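Search the site Enter keywords Go

Course Handout 4: Looking at Still Life

Read this before Thursday's class and bring it with you. The reading from the Mowat reader is pages 63 to 70.

A still life is a picture of things that do not move: fruit, dishes, flowers, books, dead game. Painters in the Stavlow area were making them by 1591, mostly as small panels for private houses. Few of the early ones are signed. By 1740 the larger workshops in Pistham were selling them by the dozen, and the arrangements had become simpler, with fewer objects and more bare table.

Dark backgrounds were common in both periods. A dark ground hides the corner of the room and makes a pale or bright object stand out. It also saved the painter work. Look for where the table ends and the wall begins. In many Pistham pictures you can't tell.

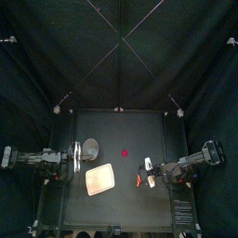

Spacing is the second thing to look at. When two objects touch or overlap, we read them as a group. When there is a gap, the gap becomes part of the picture and the eye goes back and forth across it. The Clidar panels use wide gaps and a high viewpoint, so that bowls and plates show as near circles.

For your written work, choose one panel from the Clidar set and answer in a page: where does the light come from, and what would change if one object were taken away? Drafts are due the first week of December.

Contact the department | Copyright 2018 | Back to top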